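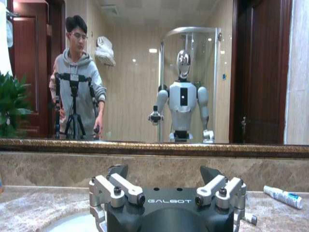
Figure 3. Gripper over a marble countertop, with the rim of a sink basin and a tube of toothpaste.

4.2 Relative references in shared workbooks

Relative lookups are where most of the breakage sits. Same pattern as in 4.1, only worse. A sheet author writes a formula that says "three rows down, one column over" and the next person inserts a header row. Formula still returns a number. Wrong number, no error flag.

We took 42 workbooks from Druvisier, the parts distributor in our first study, and 15 from Angate, a much smaller office where one person keeps most of the books. Any workbook with fewer than two editors was dropped before this. Macros ignored for now -- see 5.1.

Each workbook was opened in a clean copy and edited by script. Four edits: insert a row above the data, delete a column left of the lookup, sort by the second column, paste a block as values. After each edit all cells were recalculated and compared with the values from before. For the sort, rows were matched on their key first, otherwise everything looks broken. Vasseur's earlier tool (Bodin) did the comparing, with one patch for dates stored as text.

Results were uneven. Row inserts did little harm where the range and the lookup lived on the same sheet. The program shifts the references by itself and does it well. Trouble starts when the offset is typed in as a plain number. A 3 stays a 3. Column deletes were the worst of the four, and almost all of that came from lookups with a hard-coded column number, the kind where someone counted across by hand a few years back and never looked again. Sorting hurt less then we expected, except in running totals that point at the row above.

Paste-as-values is a different sort of damage. Nothing changes on the day. The cell just stops listening, and the drift shows up at the next month end. Our script catches it only by checking wether a formula is still there, so the two kinds of failure should not be added together.

Named ranges helped. In the Druvisier set, sheets that used names for the lookup table came through the column delete mostly clean. Angate had almost no names at all, so no comparison there. Could be that people who name ranges are more careful in general; we can't separate that out with this data.

A note on size. Workbooks with over 2000 formulas were split by sheet before the run, otherwise recalculation stalled on the lab machine. Cross-sheet links were frozen during the split. This hides some failures, probably not many, but it does hide them.

Baptiste Vasseur also ran the October release of Grostix on the same files. It rewrites typed offsets into header matches where it finds a unique header. Worked on simple tables. Merged header cells defeated it every time, and merged headers are common in both sets -- more on this in section 6.

Filed under: Spreadsheets & End-User Computing

Related articles
Silent errors in month-end workbooks
Do named ranges survive a change of owner?
Merged cells and header detection: a short survey
32 ways to break a lookup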